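# About Dreter

Dreter sells and supports one thing: a cloth-handling kit for robot arms. We began as a repair bench in Novley, mending gearboxes for other people, and moved over to fabric when a linen hire firm asked us if an arm could pick up a towel without dragging three more along with it. The answer at the time was no.

The kit is called Studard. It comes as a set of gripper fingers, a control box, the software and a printed handbook. You supply the arm and the table. We fit it at your site, teach it your items and come back after 6 weeks to check the settings. 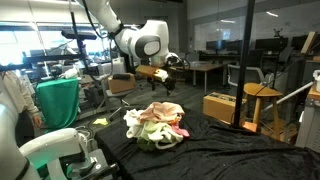 Most customers are small laundries, care homes and college workshops. They don't want a full production line. They want a heap of mixed cloth taken apart piece by piece, so that staff can get on with folding and packing. Towels are the easiest. Thin cotton is harder, and fitted sheets are still outside what we will promise.

Every new version of the software is tried on over 200 pick-ups before we send it out. We work with heaps as they fall and don't tidy them first – a neat pile tells us very little.

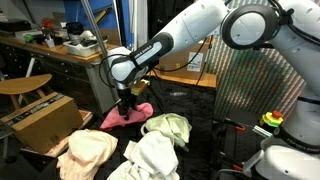 There are 11 of us now. Rosaura Flores runs fitting and training, and she is the person you will speak to if you book a visit. Spare fingers are kept in stock at Novley and go out the same day if you ring before noon. The control box has a two-year guarantee. Fingers wear out and are not covered, but a pair can be changed with one hex key.

We also lend the kit to schools and colleges for a term at a time. The next loans start in September, and the handbook has 35 pages of exercises written for students who have not used an arm before.
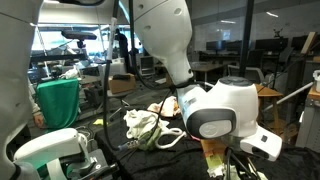 Villanueva wrote to us after a term's loan that the handbook was clear enough but the first set-up took most of a morning, and that a shorter checklist for the control box would have helped. We have since written one, and it now goes out with every loan kit. Anyone with an older kit can ask for a copy by post or email.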